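외식경영실무 강의노트 6주차
연회와 케이터링의 원가, 그리고 사람의 손

지난 시간에 객실과 식음 부문의 수익 구조가 왜 다른지 이야기하다가 시간이 모자라서 연회 이야기를 거의 못 했지요. 오늘은 그 부분을 천천히 풀어 보겠습니다. 노트가 좀 길어졌는데, 시험 범위라고 생각하지 마시고 나중에 현장에 나가서 한 번쯤 다시 꺼내 읽을 글이라고 여겨 주시면 좋겠습니다.

1. 연회는 왜 따로 떼어 배우는가

일반 레스토랑은 오늘 몇 분이 오실지 모르는 상태에서 문을 엽니다. 그래서 재료를 넉넉히 잡고, 남으면 다음 날 수프가 되기도 하고 직원 식사가 되기도 합니다. 연회는 인원이 미리 정해지고 메뉴도 정해집니다. 이렇게만 들으면 연회가 훨씬 쉬워 보이는데(저도 처음 호텔에 들어갔을 때 그렇게 생각했습니다!) 막상 해 보면 확정 인원이라는 말만큼 흔들리는 말이 없습니다. 행사 사흘 전까지도 숫자가 오르내리고, 당일에 채식 손님이 갑자기 늘기도 합니다.

수업에서 계속 쓰는 가상 견적 사례, Lerero 호텔의 가을 만찬을 다시 펴 주세요. 처음 문의가 들어왔을 때 인원은 479명이었고 최종 확정서에는 476명으로 적혔습니다. 세 명 차이니까 별것 아니라고 넘어가기 쉽지만, 계약서의 최소 보장 인원이 어느 숫자로 되어 있느냐에 따라 청구서가 달라집니다. 견적서, 계약서, 연회 지시서에 적힌 인원을 나란히 놓고 확인하는 습관을 꼭 들이세요.

2. 연회 지시서 읽기

연회 지시서는 판매 부서가 쓰고 주방, 홀, 시설, 음료 부서가 함께 읽는 문서입니다. 읽는 사람이 여럿이라서 자기 부서만 아는 줄임말을 쓰면 꼭 탈이 납니다. 예를 들어 '스탠딩 후 착석'이라고만 써 두면 주방은 카나페 수량을 모르고, 홀은 언제 의자를 넣어야 하는지 모릅니다. 시각과 장소와 담당 부서를 한 줄에 같이 써 주세요.

지시서에 들어가야 할 항목은 다음과 같습니다.

행사명과 주최 측 연락 담당
입장, 식사 시작, 퇴장 시각
보장 인원과 예상 인원
메뉴와 알레르기 대응 메뉴
테이블 배치와 집기 수량
음료 제공 방식(잔 단위인지 병 단위인지)
철수 시각과 반출 동선

마지막의 반출 동선은 학생들이 과제에서 가장 많이 빠뜨리는 항목입니다. 손님이 나가는 문과 빈 접시가 나가는 문이 같으면 행사 끝이 아주 어수선해집니다. 도면을 보고 손가락으로라도 한번 따라가 보시기 바랍니다.

3. 식재료 원가를 잡는 법

원가표를 만들 때는 구매 중량과 손질 후 중량을 반드시 나누어 적습니다. 사례에 나오는 Skalon 농장 뿌리채소는 흙이 묻은 상태로 납품되고, 손질하고 나면 13퍼센트가 줄어듭니다. 이걸 빼먹고 구매 단가를 그대로 1인분 중량에 곱하면 원가가 실제보다 낮게 나옵니다. 종이 위에서는 이익이 나는데 월말 재고를 맞춰 보면 이익이 어디론가 사라져 있는, 그런 일이 여기서 시작됩니다.

양념과 소스도 원가입니다. 테이블에 놓는 작은 것들을 '기타'로 묶어 버리는 분이 많은데, 연회처럼 인원이 많으면 기타가 꽤 커집니다. 뚜껑을 연 소스는 다음 행사로 넘길 수 있는지, 보관은 어떻게 할지까지 위생 담당자와 미리 정해 두어야 합니다. 고명으로 올리는 과일 한 조각도 마찬가지여서, 한 분에 한 조각이면 곧바로 수백 조각이 됩니다.

4. 거래처를 고를 때

사례의 두 업체, Deligiannis 식품과 Sernier 상회를 비교해 봅시다. Deligiannis는 단가가 낮은 대신 납품이 새벽 한 번뿐이고, Sernier는 조금 비싸지만 오후에도 추가 납품을 해 줍니다. 작년 수강생들에게 물었더니 대부분 싼 쪽을 골랐습니다. 그런데 오후에 인원이 늘어난 행사를 한번 겪어 본 분이라면 아마 답이 달라질 겁니다. 저라면 주재료는 앞의 업체에 맡기고, 상하기 쉬운 잎채소와 과일은 뒤의 업체로 나누겠습니다. 물론 나누면 검수를 두 번 해야 하니 그 인건비도 표에 넣어야 합니다.

5. 남는 음식 줄이기
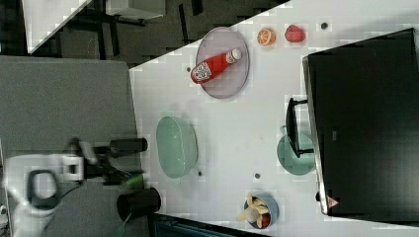

뷔페에서 음식이 남는 큰 까닭 중 하나는 마지막까지 모든 그릇을 가득 채워 두려는 마음입니다. 정성스러운 마음이긴 하지요. 다만 식사 시작 후 한 시간쯤 지나면 손님의 발걸음이 눈에 띄게 줄어듭니다. 이때부터는 큰 그릇을 작은 그릇으로 바꾸고, 조금씩 자주 내는 편이 보기에도 좋고 버리는 양도 적습니다. 홀 직원이 주방에 '얼마나 남았는지'를 알려 주는 시각을 지시서에 아예 적어 두면 서로 얼굴 붉힐 일이 줄어듭니다.

남은 양은 품목별로 무게를 재서 기록합니다. 귀찮은 일인 것은 저도 잘 압니다. 밤늦게 철수하면서 저울까지 꺼내려면 한숨부터 나오거든요. 그래도 몇 번만 쌓이면 어떤 메뉴를 줄여도 되는지 눈에 들어오고, 다음 견적을 쓸 때 훨씬 마음이 편합니다. 기록지에는 준비량, 추가로 낸 양, 남은 양을 따로 적고, 손님 접시에 남은 것과 아예 나가지 않은 것을 섞지 않도록 합니다. 앞의 것은 1인분 크기나 맛을 돌아볼 자료이고, 뒤의 것은 발주량을 돌아볼 자료입니다.

6. 신입 직원을 맞이하는 일

원가 이야기를 하다가 왜 갑자기 사람 이야기냐고 하실 수도 있겠습니다. 연회장은 바쁜 날에만 일손이 몰리기 때문에 그날 처음 만난 사람끼리 팀이 되는 경우가 많습니다. 접시를 어느 쪽에서 내려놓는지, 뜨거운 음식은 누가 먼저 들고 나가는지, 모르면 누구에게 물어야 하는지를 시작 전에 짧게라도 알려 주세요. 사례 호텔의 당일 지원 인력은 26명이었는데, 이분들에게 도면 한 장씩 나누어 드리는 데 드는 비용은 정말 얼마 되지 않습니다. 식사 시간과 쉬는 자리도 미리 마련해 두시고요.

과제 안내

Lerero 호텔 만찬의 연회 지시서를 한 장으로 작성하고, 식재료 원가표를 뒤에 붙여 주세요. 거래처를 한 곳으로 정해도 되고 나누어도 되지만 이유를 두세 문장으로 써 주셔야 합니다. 계산이 조금 틀리는 것은 괜찮으니 풀이 과정을 지우지 말고 남겨 주세요. 다음 시간에는 조별로 원가표를 바꾸어 읽고, 시간이 되면 음료 원가까지 들어가 보겠습니다. 계산기를 챙겨 오세요.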